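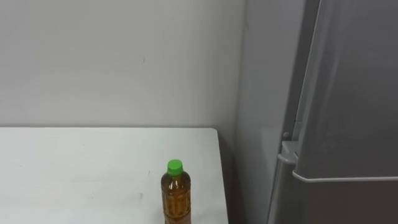

# Cold tea keeps disappearing into the back of the fridge. Where should drinks live?

**Asked Oct 16, 2023 in Kitchens & Small Appliances**

We have a tall two-door fridge in the back room at work, with a plain white table next to it. People buy bottled tea, leave it on the table, and then either drink it at room temperature and complain, or put it in the fridge and never see it again. I did a clear-out last week and found 14 bottles in there, several of them behind a tub of something from last December.

I'd like one simple system. My questions, in the order they annoy me:

- Which shelf is best for small bottles? Everyone uses the top one, I think because it's the one you don't have to bend for.
- Is a top shelf cold enough? The manual is long gone and the dial goes from 1 to 6 with no hint as to which end is the cold one.
- Does a bottle that's been sitting out unopened need to go in right away?

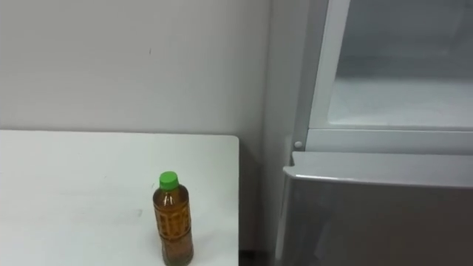
Budget is whatever is in my pocket. I already suggested a second mini fridge (a Walstead, on sale for 200 dollars) and was told to drink faster.

---

**Answer 1 – marked as helpful (14 votes)**

Top shelf is fine for drinks. In a lot of fridges the upper shelves run a little warmer and the back of the bottom shelf runs coldest, so keep the low spots for meat and milk and let the tea have the penthouse. Nobody ever got sick from a slightly less cold iced tea.

For the dial, put a cheap fridge thermometer in a glass of water on the middle shelf, leave it overnight, and read it in the morning. You want it at 40°F or under. Turn the dial one number, wait a day, read it again. Boring, but it will tell you which end is cold, and you can write it on a piece of tape for whoever inherits the job.

Unopened, shelf-stable bottles can sit on the table as long as the date is good. Check the label for "keep refrigerated" though, as the fresh-brewed kinds are a different animal. Once opened, cap on and into the fridge.

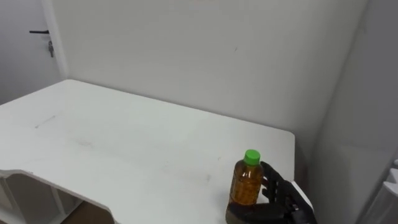

As for losing them: one row, front edge only, and nothing allowed behind it. I use a shallow Pitcombe bin, long side facing out. When the bin's full, the next bottle waits on the table. Also stand them up. A half-finished bottle on its side will find a way to leak, and it'll pick the shelf above the cake.

---

**Answer 2 (3 votes)**

Agree with most of the above but I wouldn't bother with a bin. Bins turn into little apartments for ketchup packets. Put a strip of masking tape across the shelf and write DRINKS on it. Ours has lasted through two fridges and one office move.

Label the caps too. Those bright green ones all look the same from above, and a dot of marker on top saves you the conversation about whose is whose. Initials are better if you have the handwriting for it, which I don't. 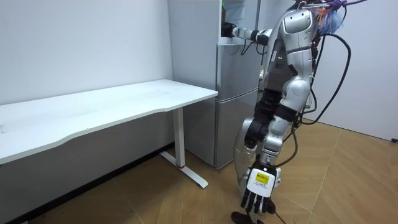
Leave some air between things and don't shove anything right up against the back wall. Mine froze a bottle solid that way, and then I got to spend my lunch break picking slush out of the neck with a fork.

---

**Answer 3 (0 votes)**

get a Schouten, ours has a drinks drawer. or just buy one tea at a time??

---

**Comment from the asker**

Thanks, all. Went with tape. The cold end of the dial is 6, so we've been running it on the wrong side of things for quite a while – explains the butter. Somebody has already put a sandwich on DRINKS. To the last poster: I priced the Schouten, and also the Flona that looks just like it, and I'm back to tape.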